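Home | Stories | Dive Log | Courses | About

The Wreck at Girkton

Honeylyn had been awake since four, and she was not one bit sorry about it! 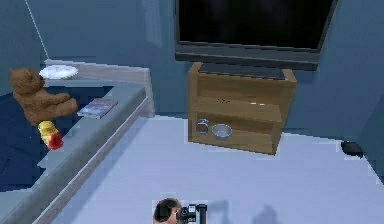
Trudy Tomoana told her to eat something. Toast, a banana, anything, as long as it stayed down past the harbor wall.

Honeylyn ate the banana standing up. Her logbook was already in the bag, with 35 dives written in it and a clean page waiting for the next one - the big one, the Tawhiri, lying on her side in the cold green water off Girkton.

The boat was slow and smelled of diesel and oranges. She loved it. She loved the tanks knocking together in the rack, and the gulls, and even the leaky old drysuit the shop had lent her (it had leaked on every dive so far, always at the left wrist).

"Slow on the line," Trudy said. "Slower than you want to."

They rolled in together. The first few feet were all bubbles and noise, and then the noise went away and there was only her own breath, in and out, and the rope running down into the dark. She went slowly. Slower than she wanted to! The cold found her wrist right on time.

And then the hull was there, so huge she took it for the seabed. Anemones covered the plates, thousands of them, white and orange, all leaning the same way in the current. Trudy swung her light along the bow and stopped on the raised numbers, 1855, the year the ship was launched at Udside. Honeylyn put her glove flat beside the last five and forgot to look at anything else until Trudy tapped her gauge.

They hung at the safety stop with a jellyfish for company, and Honeylyn laughed so hard into her regulator that her mask flooded.

Back on deck she couldn't get the pen to work with her cold fingers. Trudy took the logbook and wrote the entry for her - ship, depth, time - and then held the pen over the space for remarks.

"What do I put?"

"Put that I'm going again after lunch," said Honeylyn.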